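Restocking at Colthorpe begins at 4:30 a.m., when the first totes come off the dock. Until last December it was done by hand. The chain now runs a two-armed Reveck unit on the snack aisles of its larger stores, and the job description for shelf staff has been rewritten to match.

The unit handles rigid packaging best. Tall chip canisters suit it: the tube shape gives the fingers a constant diameter to close on, and a lid of a different color marks the top. Bags are still placed by people. The machine works from a steel staging table set at the end of the shelving, taking one item per cycle and standing it on the shelf.

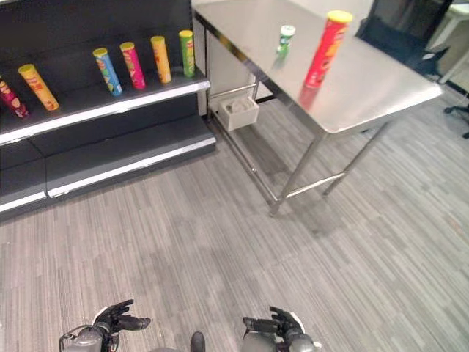

Mutua Mugo sees the change mostly in his knees, and says that he no longer kneels for the bottom shelves but spends the same hours correcting orders on a handheld. Laiba Kazmi is less satisfied. Her shift lost 2 positions to the online pickup desk, and she would like the training that was promised with the transfer.

Colthorpe's log for the trial lists 3,683 placements, of which 295 needed a person to step in. Most were spacing faults or a canister left leaning – a fault the software does not yet flag. Clearing one takes almost no time, but it pulls an attendant off another aisle.

Attendants now sign off each bay before opening. The sign-off carries a pay grade of its own, which the staff association negotiated in the spring. Frozen goods are excluded until the hands have been rated for the cold.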